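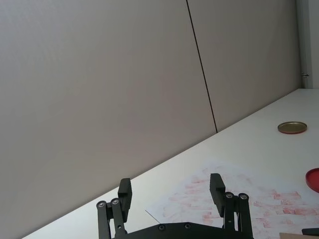

Chapter 4
Spacing: the white between the letters

Pick up any book near you and look at a single line of it, but try not to read it. Look at the gaps instead. Between an n and an o there is a little sliver of white, and between an r and a v there is quite a different one, and somebody had to decide how wide each should be! This chapter is all about those decisions, and I hope that by the end of it you will enjoy them as much as I do.

Beginners tend to draw first and space later. I did it myself with my first typeface, Clultari, and ended up redrawing half the lower case once I saw it set as text. A letter that looks handsome alone can look dark and cramped in a word, so we will space and draw side by side from now on.

Every glyph in your font sits in a box with some room on its left and right. These two margins are called sidebearings. Get them right for n and o, and most of the alphabet follows — the straight side of the n gives you h, m, i and l, while the curve of the o helps with c, e, d and p. The awkward ones (s, a, g, z, and the whole family of diagonals) have to be judged by eye.

Kerning comes afterwards. It mends the pairs that sidebearings can't, such as T followed by o, or A next to V. Szymon Pawlak's text face Ivo shipped with 1,286 kerning pairs, yet he had set whole pages of it with only 43 before he added the rest, and they already read beautifully.

In this chapter you will:

space n and o, then test them in long strings
carry those values across to the other lower case letters
fit the capitals, starting with H and O
add your first 10 kerning pairs

Have your drawings from Chapter 3 open before you begin, and print your tests at reading size as well as large. Section 4.1 starts with the n.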